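Why Cushion Corners Go Flat First

A square foam cushion rarely wears out in the middle. The seat center carries most of the weight, but the corners are where buyers notice trouble, usually within the first year: the cover wrinkles, the edge seam drifts inward, and the cushion starts to look smaller than the frame it sits in. Upholsterers call this corner starvation. It is mostly a matter of geometry, and it can be dealt with at the cutting table.

Foam is sold by two numbers that are often confused. Density is the weight of a given volume. Firmness is the force needed to press a plate of fixed size a set distance into the block. The two are largely independent. A dense foam can be soft, and a light foam can be made stiff with additives, though the light one will lose that stiffness sooner.
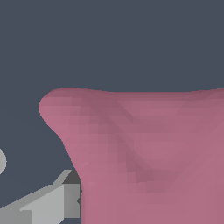

Materials Desk, Home and Workshop

The corner problem begins with the cover. Fabric under tension tries to take the shortest path between two seams. Along a straight edge it pulls evenly on the foam behind it. At a corner, two edges pull at once, and the foam there has free faces on both sides with nothing behind them to push back. It compresses diagonally. The sides then bow, outward if the fill is generous and inward if the cover is tight through the center.

Button tufting makes this worse. A single deep tuft in the middle of a square pad draws the four sides in toward it and leaves the corners standing out as lobes. Some makers want that outline. Most do not, and they correct for it by cutting the fabric with a slight outward curve on each side.
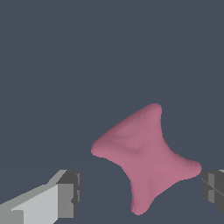
Soft square form with a central hollow and four rounded points.

Etornam Aidoo runs the cutting room at Laryea, a small contract upholstery shop, and has kept records on returned seat pads since the shop began taking restaurant work. The pads go back on a test rig at 50 percent compression and are measured again after a rest. "People bring me a flat corner and ask for harder foam," Aidoo says. "I look at the cover first. If it was cut too small, harder foam just splits the seam sooner."

The shop buys two grades from Foltero and glues them in layers, with the firmer sheet at the bottom. A third product, a molded pad sold as Geno, is used for curved backs. Molded foam has a skin where it met the tool, and that skin spreads load better than a cut face does. It costs more and cannot be trimmed without losing the benefit.
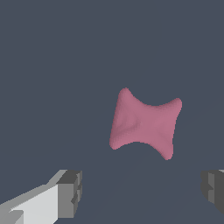 Concave sides, with rounded lobes at the corners.

Wrap matters as well. A layer of polyester batting fills the gap between foam and cover, but batting packs down faster than foam. Laryea doubles it at the corners only, in triangular pieces tacked with spray adhesive. Brodis, which supplies the batting, sells it in 60-inch rolls, and the triangles come out of the offcuts.

For a home repair, the order of work is simple. Unzip the cover and measure it flat, seam to seam. Measure the foam. The foam should be slightly larger than the cover in both directions, with more allowance for soft grades than for firm ones. If it is smaller, it has either shrunk or been cut short, and wrap alone may take up the difference. Foam that crumbles when rubbed with a thumb should be replaced. In August, or in any humid stretch, let washed covers dry fully before refitting - damp fabric stretches over the block and sets loose.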